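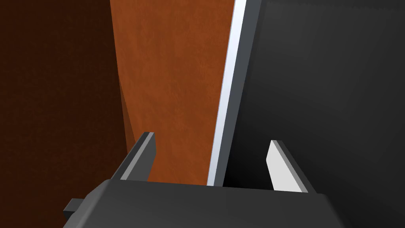
I want to answer Konrad's question about the training at Horkbridge, because I am one of the people who had to learn it. Before December I packed by hand at the long table, 500 boxes in a shift. Now I sit with Iwona Lis in the small office and we prepare the robot's moves in the simulator before they go to the floor. In the first week the most difficult thing for me was the view from the gripper. You look over the dark base, between two open fingers, and one of them has a white pad on the inside, so I learned to use this pad as my mark. The panels in front are big and plain, one orange and one almost black, and it is not easy to judge how far away they are.

Konrad Pietrzak wrote:
> At Baran we will get two cells from Utosetti next year. The
> management says that all packers will be "retrained as operators".
> Does anybody have experience of what this means in practice? Is
> the pay different? Some of our people are over 60 and they worry.

In practice it meant 213 hours of training for me, all in paid time. Please ask for this in writing. In the first plan half of it was in the evening, and Ryszard Kurek had to go to the office two times until they changed it.

The pay went up one grade, but the night supplement is gone, so for me the difference is small. For Igor, who did mostly nights, it is a loss.

About the older colleagues: two of them learned faster than I did. They know how a box behaves when it is badly folded, and the simulator does not know this. My back is better now. My eyes are more tired, and I miss talking at the table.

If you want, I can send you the training plan without the names.

Regards,
Nisreen Hourani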